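HOME FURNISHINGS AND SURFACE PATTERN
Unit 4: Motif, Repeat and Scale on Walls
Handout for students, Fedville evening program
Instructor: Shagufta Rajput

Reading for this unit: the chapter on wall coverings in the course packet, up to the section on borders. Bring your tracing paper pad.

1. Terms

A motif is a single drawn element, such as a leaf, a bird or a stripe. A repeat is the distance from one point on a pattern to the next place where the same point appears. Wallpaper is sold with its repeat printed on the label, and you need that number before you order.

A decal, or wall sticker, has no repeat in this sense. It is one printed shape, placed where the decorator wants it. The wall around it stays plain, so the background color matters more than it does with paper.

A match is how one strip of paper lines up with the next. In a straight match the pattern meets at the same height on both edges. In a drop match the second strip is shifted down, usually by half the repeat. Drop matches waste more paper.

2. Filled motifs

A filled motif has an outer shape taken from one thing and an inner pattern taken from another. The habit comes from applique and patchwork, where a leaf might be cut from a dress print. Printed versions copy the look of cut cloth. The fills are often mixed on purpose, floral next to check, and a short list of colors holds them together.
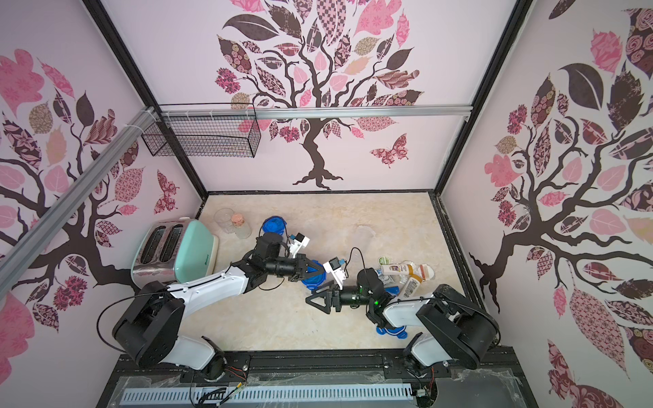

Fig. 1. Tree motif with filled leaves on pale pink. Floral, checkered and paisley fills.

When you analyze a filled motif, write down the outline first, then the fills, then the colors. Students who start with the colors tend to miss the outline. Paisley is the fill most often misnamed in this class -- look for the bent teardrop.

3. Working out quantities

For papered walls, measure the height and divide it by the repeat. Round up to the next whole repeat. That gives the cut length of each strip. Example: a wall 96 inches high with a 16 inch repeat needs exactly six repeats, plus trim allowance. With a 12 inch repeat it needs eight. Add 4 inches to each strip for trimming at top and bottom.

The Sollo sample book is in the cabinet by the sink. The Virk book has larger repeats and is better for the second exercise. Please do not cut from either one.

4. Corners and adjoining walls

Paper is usually cut at an inside corner and started again with a small overlap, as few corners are plumb. With tree decals the choice is different. Branches can reach toward the corner from both sides, or each wall can have its own tree and stop short.
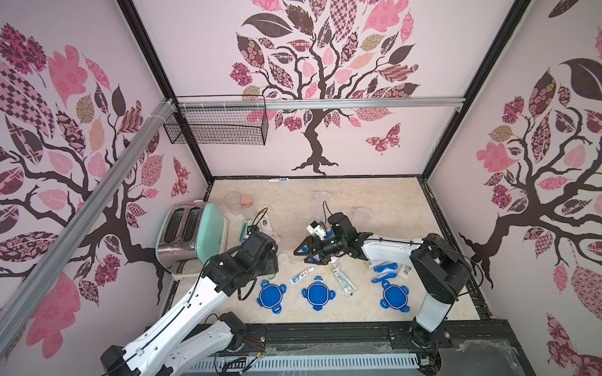
Fig. 2. Trees on three adjoining walls, with a butterfly as secondary motif.

A secondary motif is smaller than the main one and fills a gap. Too many of them and the eye has no place to rest. Faisal Sethi will cover spacing in his guest session on nursery and children's rooms.

5. Exercise

Choose one wall at home. Draw it to scale, 1 inch to the foot, with doors and windows marked. Make two tracings over it, one with a repeating pattern and one with a single large motif. Label the repeat on the first. On the second, mark the distance from the motif to the nearest corner.

Due 3rd April, in the tray in Room 539. Late drawings go in the same tray with the date on the back.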